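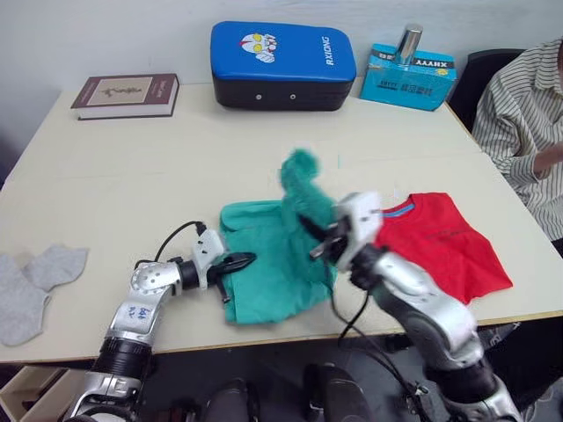

Two robot arms at work on a green T-shirt, with a red one beside it.

Who gets the easy shirts?

I sorted and folded at Prilness for 3 years before the arms came, and I still work there. People ask if they took my job. They didn't, but they took the part of it I could do while thinking about supper.

The shirts go to the arms. What comes to us is everything else: fitted sheets, baby clothes, anything with a zipper or a stain that needs a second look. Management at Prilness calls this more interesting work. Some of it is. It is also harder on the hands and slower, and our target was set at 282 pieces a shift back when half the pile was plain T-shirts. In April it will be reviewed. I think it should have been reviewed first.

Then there is the sitting. Someone has to stay near the table when the arms are running. It is quiet work and it wears you out in a different way, and it pays the same as folding. I would put it 25 cents an hour higher, as we do for the press.

I don't want the arms gone. My shoulders are better than they were. But a machine that takes the easy labour changes what a fair day is for the rest of us, and the numbers on the wall ought to change the same day it is plugged in.

15 Feb 2025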